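News | Public Safety | Transport

Search this site Enter keyword Go

Curfew shortened in Plavirine as freight road reopens

Shares 37 Comments 13

The overnight curfew in Plavirine has been cut by three hours following the reopening of the freight road between the river port and the Renaud district. Under the revised order, residents must be indoors from 11 p.m. to 5 a.m. The previous order, in force from the second week of February, ran from 9 p.m. to 6 a.m.

The road was closed after groups of demonstrators set up barriers at two junctions over the withdrawal of the fuel subsidy. Marches in the city center had been peaceful for four days. On the fifth evening, fires were set at a toll plaza and several shops in Renaud were broken into. Police made 37 arrests that night. The district court has released 13 of those held, on condition that they report weekly to a station.

Roughly 300 trucks were held at the port while the junctions were blocked. The port authority is releasing them in groups, with refrigerated loads and medical supplies going first. Empty vehicles returning to the port must use the northern ring road until further notice.

Shops in Renaud may open from 7 a.m. to 6 p.m. The covered market remains closed while its electrical supply is inspected. Owners who lost stock can file a claim at the district office, using the form issued for flood damage with the word "unrest" entered in box two. Claims up to 4,000 will be decided without a site visit — larger amounts require an inspection and a copy of the most recent inventory.

Bus service has resumed on the Jiver and Plultier lines. Buses on the Plultier line end two stops early, at the stadium, and the last departure on both lines is at 9:30 p.m. Night-shift workers need a letter from their employer to travel during curfew hours. Letters issued under the earlier order stay valid.
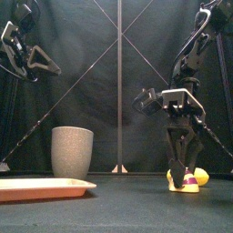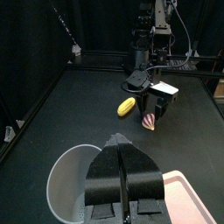
Schools on the east side of the river reopen with normal hours. Those on the west side will hold morning classes only until the bridge checkpoint is removed. The city has not given a date for that — the order allows the checkpoint to stay in place as long as the curfew does.

The protest organizers have suspended marches while talks on the subsidy continue. A permit request for a seated demonstration outside the district office is under review.

Filed under: curfew, freight, Plavirine, Renaud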